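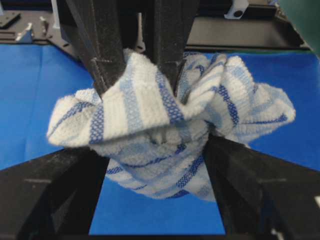
Keeping hydrangea centerpieces fresh for an evening reception

I'm doing the flowers for my sister's reception in July, 24 tables, one low bowl each. She wants white hydrangeas and won't budge. At my practice run the heads went limp by dinnertime, and I had cut them that same morning. The hall is the Bayram Room in Prestow and we can't get in before 2 p.m. Is there a way to make them last, or should I order from a florist? The one quote I have is $1000 for the bowls, delivered.

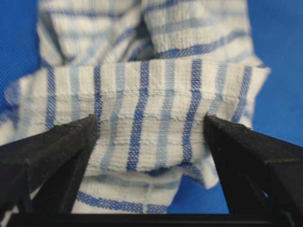

Rochelle Nakamura

Limp heads nearly always mean the stems aren't drinking. Cut them the evening before, not the same morning. Recut each stem at a slant, dip the cut end in alum powder from the spice aisle, and stand them in deep water somewhere cool overnight. If one still droops, float the whole head in a sink of cool water for 45 minutes and it will usually come back. Strip most of the leaves too.

Soak the foam by letting it sink on its own. If you push it under you get dry pockets. I don't love foam for hydrangeas, though. In a low bowl I use chicken wire and plain water.
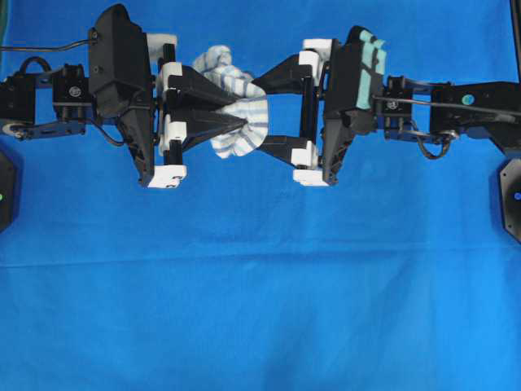
Transport is where I lost most of mine. Pack the bowls half full and top them up at the hall. Lay a plain cloth on the table before you start placing stems, because white petals are hard to judge on a busy background. A solid royal blue like the one in the photo would do fine. Buy 6 extra stems and keep them in a bucket for swaps.

flostau514

just get silk ones, no one will know

Everett Mercado

Ask the florist what the quote covers. Mine included setup and picking up the bowls the next day, and that was worth paying for. You can also order only the conditioned stems and arrange them yourself.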